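How a Playground Swing Is Tested

12 shares | 4 comments

A swing in a public park has to be checked before children may use it. The person who checks it is called an inspector. At Mellar Park in Tondport, the inspector is Shiyu Cui.

Part 1: The frame

The frame is the set of metal poles that holds the swing up. Each pole goes into a hole in the ground, and the hole is filled with concrete. The concrete needs 28 days to reach its full strength. Until then a fence stays up. 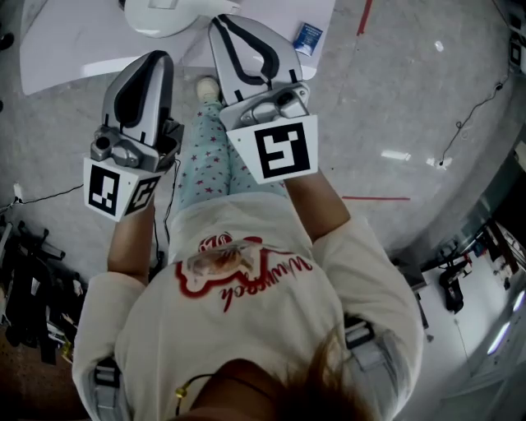 The inspector then hangs a 70 kg weight from each seat. The weight is left in place for five minutes. If a pole leans or a bolt moves, the swing fails the test and must be repaired.

Part 2: The chains

A chain is made of links. Every time the swing moves, the links rub together and lose a tiny amount of metal. This is called wear. The inspector measures the thinnest link with a tool called a calliper. A worn chain is taken off and a new one is fitted.

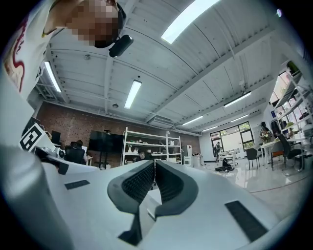

Part 3: The ground

The ground under a swing is covered with rubber or bark. Both squash a little when someone lands on them, so the fall is slowed down. Bark gets kicked away and has to be topped up. At Mellar Park this is done three times a year, the last time in September.

Share this page | 4 comments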